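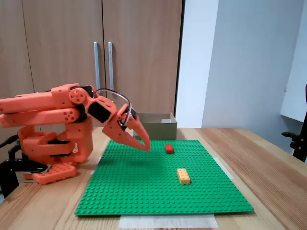 Mosaics are the most fun you can have with a pile of basic bricks, and you don't need a kit or a single special part to make one. All you need is a flat surface, a picture you love and a free evening. I build mine on a big green baseplate, square, set on a light wooden table, and I like to try two colors on the bare studs before I commit to a design. Red jumps right out against green, while a pale yellow-orange looks soft and sunny, so red got the outlines and the pale shade got the filling in my latest one, a fox I call Gustthorpe.

What you need

A large baseplate
Standard 2x4 bricks, plus smaller ones for edges
Graph paper and colored pencils
Tape
A shallow box for your bricks

Step 1: Draw your pattern

Let one square on the graph paper stand for one stud. Keep your first drawing simple – a heart, a boat, a big fat letter. My fox took three drafts and I enjoyed every one of them! Color in the squares, then mark out where whole 2x4 bricks will fit.

Step 2: Sort your bricks

Count up what each color needs and pull those bricks out first. Gustthorpe used 202 bricks, and 80 of those went into the tail alone (it's a very good tail). If you run short of a color, swap in a neighboring shade. A patchy fox still looks like a fox.

Step 3: Tape down the plate

A plate that slides around will drive you crazy once you start pressing bricks into the middle. Run tape along one side and add a short strip at the bottom. Clear or whitish tape peels up easily from my table, but test yours on a hidden spot first.

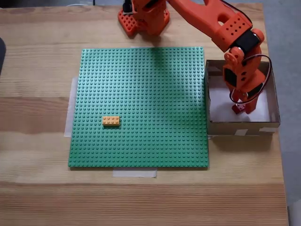
Plate taped at the left and bottom edges, with an open box to the right.

Step 4: Place the first brick

Start near a lower corner and count the studs in from both edges. Count them again! Everything else lines up from this brick, and moving a whole row over by one stud is no fun at all.

Step 5: Fill it in

Do the outlines first, then work across in rows. Press each brick down lightly until the row is finished, then go back and push the whole row firmly. Stand up now and then and look from across the room – the picture pops out much better from a distance.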